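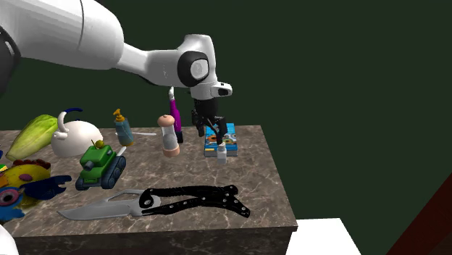

Gripper comparison, simulated bench, September
Arkedora project, shared notebook, second entry

Purpose

To establish whether the two-finger gripper now fitted to the white arm can remain the standard tool for the cluttered table set, or whether the Sillden parallel jaw should replace it before the next round of policy training. The earlier entry covered the empty-table trials only and should not be cited for clutter.

Set-up

Marble table, green back wall, fixed lighting. Objects were left at mixed scale and in mixed orientations: the toy tank, the teapot with the arched handle, the napa cabbage, the pump dispenser, the blue patterned box with the small white bottle in front of it, and the large multitool lying open along the front. Controller is Dudatard, default gains. Grasp proposals come from the Chu planner with the collision margin set to 5 mm.

Each gripper was given 100 attempts from the same list of random seeds. An attempt was counted as a success if the target was lifted clear of the marble and held for 2 seconds. Knocking over a neighbouring object was recorded separately and did not count as a failure.

Results

Two-finger gripper: 62 successes. The Sillden jaw did nearly as well overall, but its failures fell in different places, and the totals alone are a poor guide.

Blue box. Reliable with both tools when approached from above. The difficulty is the small bottle, which overlaps the lower front of the box from the camera's side and is sometimes merged with it in the segmentation. The planner then widens the grasp and closes on both. The fault belongs to perception and has been logged there.

Teapot. The two-finger gripper took the handle well. The Sillden jaw is wider across the body and met the pot before it had closed.

Multitool. Poor with both. The perforated handles are splayed and the collision mesh fills in the gap between them, so the fingers stop against a surface that is not drawn. Until the mesh is rebuilt, results for this object should be left out of any comparison.

Thin white stick. No useful grasps proposed. The margin keeps the fingertips too high above the table. A smaller margin was tried briefly and produced contact with the marble on descent, after which the controller halted.

Tank. Satisfactory on the hull. Proposals on the turret were rejected by hand.

Controller

Dudatard overshoots slightly at the end of a fast descent. It was masked in the empty-table trials and is plain with tall items close to the wrist. Reducing the final approach speed removed most of it — the cost in cycle time is acceptable for simulation, though it would need to be discussed for hardware.

Decision

The two-finger gripper is retained for the present. The Sillden jaw stays in the configuration file, disabled, and is to be run again once the multitool mesh has been corrected.

Outstanding

Rebuild the multitool mesh with the handles as separate parts.
Repeat the box trials with the bottle moved to the far side.
Check the friction value on the cabbage, which was copied from an older asset and looks too high.
Save the slower approach profile under its own name. The default must not be overwritten, as the Chu regression tests still depend on it.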